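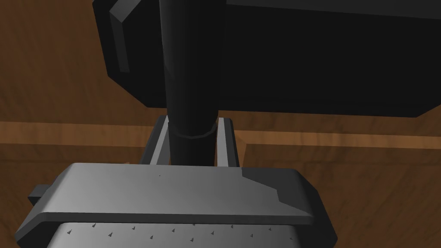 Brerkano Line Monitor 205

Overview

The Line Monitor 205 is a clamp-on sensor for low-voltage distribution feeders. It records current, voltage and power factor at the transformer and sends the readings to Dadura, our forecasting software. Dadura learns the normal load for each feeder and marks the hours when the readings move away from it. Utilities use it to find overloaded transformers before the summer peak and to plan replacements.

The monitor works on live lines. A two-person crew can fit one in about 10 minutes, and the customers on that feeder stay connected.

What it measures

Current per phase
Voltage per phase
Power factor
Neutral current
Enclosure temperature

Readings are taken once a minute and stored on the unit for 7 days. If the cell connection drops, the stored readings go out when it comes back - no site visit is needed.

How the forecast works

Each feeder gets its own model. Dadura starts with a general load curve for the type of area served (homes, shops, light industry or mixed) and adjusts it as readings come in. Weather data is added for the nearest station. Most feeders need a full month of readings before the forecast is good enough to plan from. Feeders with a lot of rooftop solar take longer, and we suggest waiting until the model has seen both clear and cloudy weeks.

The software shows a forecast for the next day and the next week. Alerts can go to email, text message or your existing control room system. You set the limits for each transformer, or use the nameplate rating.

In service

Mohammadi Electric Cooperative has 3,129 units on its rural feeders. The first were installed in May, starting with the transformers that had failed most often.

What is in the box

One Line Monitor 205
Three current clamps
Voltage leads with fuses
Mounting bracket and hardware
Printed installation guide

SIM cards are ordered separately. Please tell us which carrier has coverage at your sites.

Options

Kornis gateway: collects readings by radio from monitors in places without cell coverage and sends them over a wired connection. Needs a clear path to each monitor.

Large clamps: for bundled or oversized conductors. Measure the outside diameter before you order - the insulation counts.

Ordering

The price list was updated February 20, 2020. Orders ship from stock. Dadura is licensed per monitor, per year, and the first year is included with the hardware. For a trial on a few feeders, use the contact form and include your service voltage and the number of transformers.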